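Ostavar Counter Cloth

Tuesday, October 27, 2020
By Shirley Gagnon

The Ostavar is a reusable cloth for bathroom counters, basins and faucets. It replaces the older Grovia cloth, which was thicker and took too long to dry between uses. The new one is thinner, folds smaller and can be wrung out with one hand. It is sold in packs of 6, and a single pack is enough for most homes with two bathrooms.

The weave is split into fine loops on one side and left flat on the other. Use the looped side for toothpaste, soap film and the gray line that builds up where the counter meets the basin. The flat side is for drying and for chrome. Both sides can be used damp with plain water. A mild cleaner is fine too, but skip anything with bleach in it – the color goes and the loops flatten.

Most vanities are never fully clear. Bottles and cups stay out along the back, and few people move all of them for a daily wipe. The Ostavar has no stitched hem and no label, so it can be bunched up and pushed in between things without catching on a cap or a pump. For a full clean, take everything off first and start at the back edge, working toward the basin.

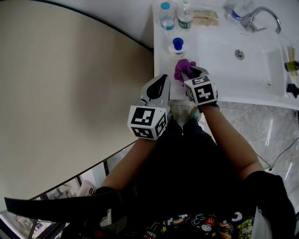

Dulluncombe wrote to us that the purple was the one to get, being easy to find again on a white counter, and that the cloth did a better job bunched up than folded into a square. The only complaint was that it sheds a little lint before the first wash.

The lint is normal. Wash the cloths once before using them, separately from towels, and it stops. After that they can go in with any colored load. Leave out fabric softener, which coats the loops and makes them slide over water. Tumble dry on low or hang over a rail.

Each cloth is rated for 600 washes. Expect some fading before then, mostly in the darker colors. When the loops no longer pick up soap film, move the cloth to floors or the garage.

The cloth is safe on glazed basins, chrome, glass, sealed stone and painted wood. On unsealed stone or raw wood, use it dry. Do not use it on a hot surface.

Colors: purple, gray, white
Pack size: 6 cloths
Also available: trial pack of 2
Edges: cut, no hem
Guarantee: full pack may be returned within 20 days, washed or unwashed

The Li holder, a small rail that sticks to the side of a vanity, is sold separately and takes 2 cloths side by side.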